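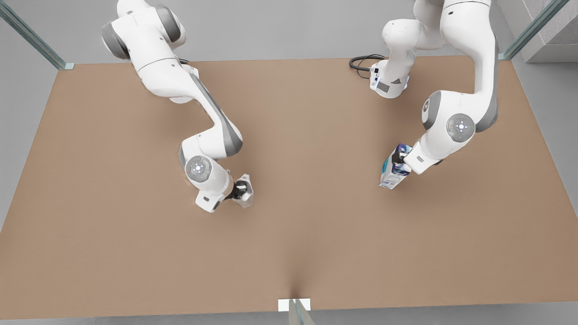 Figure 2. Two white arms over a brown tabletop (computer rendering, seen from almost directly above).

Section 2: Setting Up a Campus Election in Zallell

Zallell runs student government elections, referendums and recall votes. Complete this section before you open nominations. You need an administrator login and a copy of your student government's current election rules.

Once the first ballot has been cast, the items marked "locked" can no longer be changed. Check them with your election supervisor first.

2.1 Create the election

1. Sign in and select Elections, then New.
2. Enter the full name of the election as it should appear on the ballot. Do not use abbreviations that first-year students may not know.
3. Select the type: General, Special, Referendum or Recall.
4. Enter the opening and closing times. (Locked)
5. Select Save as Draft.

Note: Times follow the time zone of the campus, set under Organization. Students studying abroad see the same closing time converted to local time.

2.2 Load the voter roll

The voter roll comes from the registrar. Ask for a file with student number, campus email address, college and class year. Zallell does not need grades, home addresses or dates of birth, and will reject a file that contains them.

1. Open the draft and select Voters.
2. Select Import and choose the registrar's file.
3. Match each column to a field. The student number must be matched first.
4. Review the list of rejected rows. Most are duplicates or students with a missing college.
5. Correct the file and import it again. The new import replaces the old one.
6. Select Confirm Roll. (Locked)

Caution: Do not edit single voters by hand to fix a large error. Hand edits are lost at the next import.

Students who enroll after the roll is confirmed can be added as provisional voters. See 2.5.

2.3 Add offices and districts

1. Select Offices, then Add.
2. Enter the title, the number of seats and the term.
3. Choose who may vote for the office: all students, one college or one class year.
4. Choose the counting method. Plurality is the default. If your rules call for a runoff, select Majority and enter the runoff dates.
5. Repeat for each office.

A president and vice president who run together are entered as one office with the Joint Ticket box checked. If the box is left unchecked the two names are counted separately.

An election may hold up to 27 offices. If you have more, split the ballot by college.

2.4 Nominations and candidate statements

1. Select Nominations and set the deadline.
2. Enter the number of supporting signatures your rules require.
3. Set the word limit for statements.
4. Choose whether party or slate names are shown on the ballot.

Candidates receive a link by email and fill in their own statement. An administrator must approve each statement before it is published. Approval is recorded with the administrator's name and cannot be deleted.

Note: Ballot order is random for each voter unless you select Alphabetical or Drawn Order.

2.5 Provisional voters

A provisional ballot is stored apart from the rest and is not counted until two administrators accept it. Enter the student number and the reason, then send the voter link. Unresolved ballots are listed on the Elow report, under Pending.

2.6 Test the ballot

1. Select Test Mode.
2. Vote once as a student from each college.
3. Check that each test voter saw only the correct offices.
4. Select Clear Test Votes.
5. Select Ready.

Caution: Ready cannot be selected while test votes remain.

If your campus holds its elections in January, confirm the roll after the spring enrollment deadline. A roll confirmed earlier will leave out transfer students.

Section revised Jun 2, 2012. Corrections to Vasiliki Tzavaras, Documentation.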